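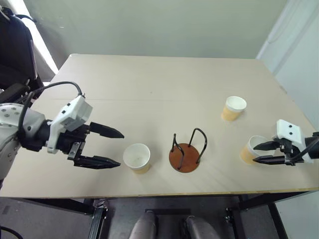
Bralura site refreshment points: progress report to the fund manager
Prepared by Ya-wen Lui, 5/18/22
Reporting period: second

1. Summary

Work on the paper cup scheme is on schedule except for the holder order, which is late. Cups are now in use at the Kokadton building on both floors. Return of used cups to the sorting point is better than in the first period but remains uneven between floors. Spending is within the approved limit. One decision is requested from the fund manager (section 6).

2. Cups

The first delivery from Trillia was checked in by Robel Gudeta. After damaged sleeves were removed, 1,473 cups were accepted into stock. Rejected sleeves had crushed rims at one end, consistent with poor stacking in transit. Trillia has agreed to replace them and to change the outer carton.

The rolled rim was a condition of the order. Two cheaper samples without a full roll softened at the lip during trials with hot tea and were dropped. Stock is held in closed cartons in the ground floor cupboard. Opened sleeves are kept upright and used before a new carton is started.

3. Holders

The holder on trial has a round wooden base with a black wire frame that loops around the cup. It replaces the moulded plastic type listed in the original proposal. The change was agreed with Pravesh Mokgethi before the order was placed and has no effect on the total budget.

Points recorded during the trial:

Fit. The cup must go in straight. If it is pushed down at an angle the rim can catch on the wire and fold.

Lifting. A cup should be taken out from above, with the base held still. Lifting cup and holder together is acceptable for short distances only.

Cleaning. The base is wiped with a damp cloth and dried at once. It must not be soaked. The wire can be wiped in place.

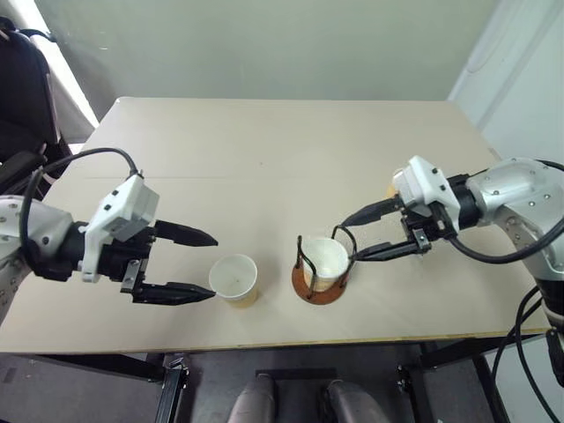

Storage. Holders do not stack. This was missed in the first plan, and the shelf space allowed for them is too small. Yuk-lan Kwan is measuring the upper shelf as an alternative – if it is deep enough, no new shelving will be needed.

Siqueira, the holder supplier, has confirmed a revised delivery date for the remaining units. The delay is on the wire frames; the bases are finished.

4. Tables

Light tan tabletops are used at the refreshment points. Tea marks show clearly on the matte finish, so wiping has been moved from the end of the day to after each break. The seam between table panels needs separate attention, as liquid can collect there. Setting out cups clear of the seam has been added to the instructions.

5. Returns

Used cups are emptied before collection. Cups with liquid left in them were the main fault in the first period. Mitiku Woldemariam has moved the draining tub next to the collection point on the upper floor, and the same change will be made below.

Collection runs took 17 minutes on average, against a planned 20. No further reduction is expected.

6. Decision requested

Approval is sought to order up to six spare holders from the unspent transport line. Without spares, a damaged holder leaves a gap until the next supplier run in November.

7. Next period

Receive and check the remaining holders.
Move the lower floor draining tub.
Settle the shelf question.
Repeat the cup count at the end of the period and report the figure by floor.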